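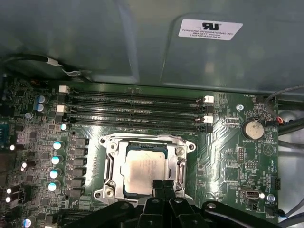
Redacción técnica: Žofie Kubíček. Revisión: Azlan Sitompul
Guía de servicio Rokdale para equipos de sobremesa, sección 3

3. Memoria, procesador y cableado interno

3.1 Alcance

Esta sección describe la inspección de la placa base con la carcasa abierta, la instalación de los módulos de memoria y la extracción y montaje del procesador. Se aplica a equipos de torre con zócalo LGA y bastidor metálico de unidades situado sobre el borde superior de la placa. Para la sustitución de la fuente de alimentación, consulte la sección 5. Para el desmontaje completo de la placa, consulte la sección 6.

Las indicaciones «superior», «inferior», «izquierda» y «derecha» se refieren al equipo tumbado sobre la mesa, con el bastidor de unidades en el lado opuesto al técnico.

3.2 Material necesario

Destornillador Phillips n.º 2, con vástago largo.
Pulsera antiestática con cable de conexión a masa.
Paño sin pelusa y alcohol isopropílico.
Pasta térmica.
Tapa protectora para el zócalo del procesador.
Bandeja con compartimentos para tornillos.
Etiquetas adhesivas y rotulador indeleble.

3.3 Antes de empezar

PRECAUCIÓN: Desconecte el cable de red y espere 15 segundos con el botón de encendido pulsado. La placa conserva tensión residual mientras la fuente está conectada, aunque el equipo parezca apagado.

1. Apague el equipo desde el sistema operativo.
2. Desconecte el cable de red y todos los periféricos.
3. Mantenga pulsado el botón de encendido durante el tiempo indicado.
4. Tumbe el equipo sobre una superficie estable y retire el panel lateral.
5. Conecte la pulsera antiestática a una zona de chapa sin pintar.
6. Anote el número de registro del equipo en la hoja de intervención.

NOTA: Los bordes de la chapa pueden cortar. No introduzca los dedos por las aberturas de ventilación del bastidor de unidades.

3.4 Inspección del cableado

El tendido de los cables varía según las unidades instaladas y las intervenciones anteriores. Antes de desconectar nada, siga cada cable desde su conector hasta el punto en el que desaparece bajo el bastidor o detrás de la placa.

1. Localice los cables que salen por debajo del bastidor de unidades.
2. Compruebe que ninguno queda pillado entre la chapa y el borde de la placa.
3. Etiquete los conectores que deba retirar. Escriba en la etiqueta la referencia serigrafiada junto al cabezal correspondiente.
4. Suelte los cables de sus clips antes de tirar del conector.
5. Sujete siempre el cuerpo del conector. No tire de los hilos.
6. Aparte los cables hacia la pared de la carcasa, sin doblarlos en ángulo recto.

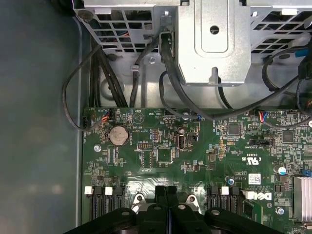

Los conectores pequeños de dos hilos requieren especial atención. Algunos tienen una guía lateral y solo entran en una posición; otros carecen de ella y pueden invertirse por error. Si la referencia serigrafiada no se lee bien, haga un croquis con la posición del conector y el color de cada hilo, y adjúntelo a la hoja de intervención.

El cabezal marcado HDD_TEMP se identifica por su serigrafía. No lo utilice para conectar ventiladores ni otros accesorios. Si no hay ningún cable conectado a él al abrir el equipo, déjelo como está.

No cambie de posición los puentes de la placa durante esta operación. Su configuración se trata en la sección 7.

Los tornillos sueltos que aparezcan sobre la chapa deben retirarse antes de continuar. Un tornillo que caiga sobre la placa puede provocar un cortocircuito al restablecer la alimentación. Compruebe también que los tornillos de fijación accesibles están apretados.

3.5 Instalación de los módulos de memoria

Las ranuras DIMM están agrupadas por parejas. Consulte la etiqueta de servicio del panel lateral para conocer el orden de ocupación. Si la etiqueta falta, lea la numeración serigrafiada junto a las ranuras y consulte la tabla del anexo A.

1. Abra las pestañas de retención de la ranura que vaya a ocupar.
2. Sujete el módulo por los extremos superiores. No toque los contactos.
3. Haga coincidir la muesca del módulo con el tope de la ranura.
4. Introduzca el módulo en vertical respecto a la placa y presione por ambos extremos a la vez.
5. Verifique que las pestañas han vuelto a su posición y encajan en las escotaduras laterales del módulo.
6. Repita la operación con los módulos restantes.

PRECAUCIÓN: Si el módulo ofrece resistencia, retírelo y compruebe su orientación. Los módulos de distinta generación tienen la muesca en otra posición y no son compatibles.

NOTA: El equipo no arranca si todas las ranuras están vacías. Para pruebas de diagnóstico basta un único módulo en la primera ranura de la secuencia.

3.6 Extracción del procesador

Realice esta operación con el disipador ya desmontado (sección 4) y con buena iluminación directa sobre el zócalo.

1. Limpie los restos de pasta térmica del difusor con el paño humedecido en alcohol isopropílico. Espere a que se evapore.
2. Anote la inscripción del difusor. Si resulta ilegible, indíquelo en la hoja.
3. Presione la palanca hacia la placa y desplácela hacia fuera para liberarla de su retén.
4. Levante la palanca por completo.
5. Levante el marco de retención por el lado opuesto a la bisagra.
6. Sujete el procesador por dos bordes opuestos y levántelo en vertical.
7. Coloque el procesador en una bandeja antiestática con el difusor hacia arriba.
8. Ponga la tapa protectora en el zócalo si va a quedar vacío.

PRECAUCIÓN: No roce los contactos del zócalo con los dedos, con el paño ni con ninguna herramienta. Un contacto doblado obliga, en la mayoría de los casos, a sustituir la placa.

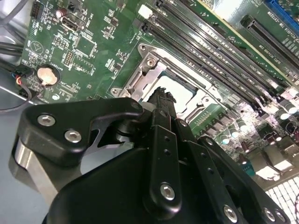 3.7 Montaje del procesador

1. Compruebe que la referencia del procesador figura en la lista de compatibilidad de la placa.
2. Retire la tapa protectora e inspeccione los contactos con luz oblicua.
3. Alinee las muescas del procesador con los salientes del zócalo.
4. Deposite el procesador sin presionar. Debe quedar plano y sin holgura apreciable.
5. Baje el marco de retención.
6. Baje la palanca y fíjela en su retén. Es normal notar cierta resistencia.
7. Aplique la pasta térmica y monte el disipador según la sección 4.

3.8 Comprobación final

1. Vuelva a conectar los cables retirados siguiendo las etiquetas o el croquis.
2. Sujete los cables en sus clips y apártelos de los ventiladores.
3. Retire las herramientas y revise el fondo de la carcasa.
4. Cierre el panel lateral y conecte el cable de red.
5. Encienda el equipo y entre en la configuración del firmware.
6. Confirme la cantidad de memoria y el modelo de procesador detectados.
7. Firme la hoja de intervención y archívela con el número de registro del equipo.

Si el equipo emite pitidos o no muestra imagen, desconéctelo de la red y repita el apartado 3.5 con un solo módulo. Si el fallo continúa, consulte los códigos de diagnóstico del anexo B.

Revisión del documento: 15/05/2026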